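Wednesday was a sorting day. I have been putting off the storage corner since March, and I finally gave it an afternoon. The big dark vessel came first, with its wide metal rim. I wanted it dealt with before I touched the small stuff.
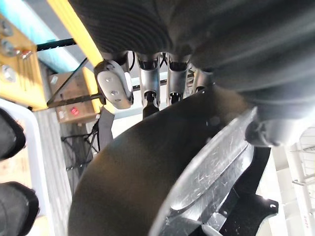

The silver side has plenty of fine scratches.

I'm fine with the scratches. A new one from Corau is 98 dollars and I don't need it. The wire rack is staying where it is too.

After that I moved on to the yellow shelves. I painted them two summers ago with a can of Dreravden left over from the porch, and the color has held up well. The rule is trays on top and everything else underneath. I paid 39 dollars for the unit at a yard sale in Lemamcombe, and the man wanted 47.

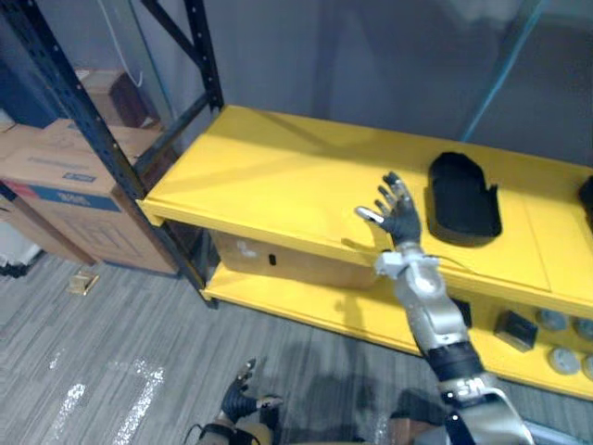 Black tray up top, cardboard box and the gray disks on the lower shelf.

I still haven't decided on a box for the loose parts. Mac Suibhne has one with dividers that I like, but it is 61 dollars before shipping.
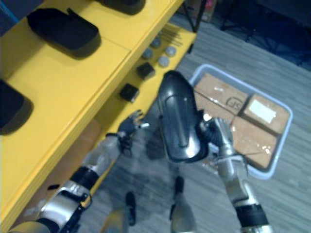 Small parts are what slow me down every time. I tend to set them down wherever there is room and then go looking for them a week later. For now the gray disks and the two black cubes can share the lower shelf, with the thin rods next to them. The brown boxes fit in the blue-gray bin on the floor, so I'm leaving them in it until the weekend. Next up is the closet.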